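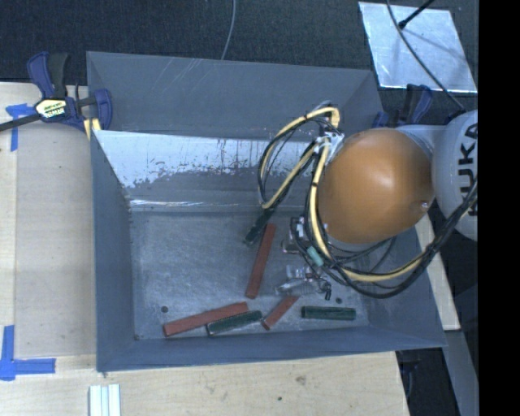 Badlow bin set, README

Last touched 2020-08-20, Razia Warraich. Ask me or Sowmya Panicker if something is missing.

What it is
Pictures of the big grey metal tote bins from the Badlow sorting room, plus a notes file on the state of each. Open top, sloping walls. 1,141 pictures, 12 bins. Made for the Vamen tidy-up, so we could agree which bins to keep, repaint or scrap.

Folders
inside/ - looking down into the bin
outside/ - walls and rims, mostly done in August
notes.txt - one line per bin, tab between fields

Wear words used in notes
scuff: dull patch, colour still there
scratch: a line, pale or dark, any direction
flake: ragged edge with specks, usually where a worn strip meets the darker grey
drip: thin dark line running down a wall
seam: the bright line where wall meets floor. Not wear! Sowmya marked a few as scratches early on, I've fixed the ones I found.

Left and right are as you face the long side. We swapped this once so check the line for bins 2 and up if a wall looks wrong.

Known problems
- shiny seams blow out in strong light
- Nowicki labels peeled off two bins, numbers for those are from memory
- "drip" might be rust or old paint, we didnt test. Dont quote it as rust
- dents not recorded at all, sorry, ran out of time

To do
Trokier bins (different shape, straight walls) go in a seperate set. Spelling in notes.txt. Rim pictures for the last bin.

Use
Free to use inside Vamen. Outside, ask first.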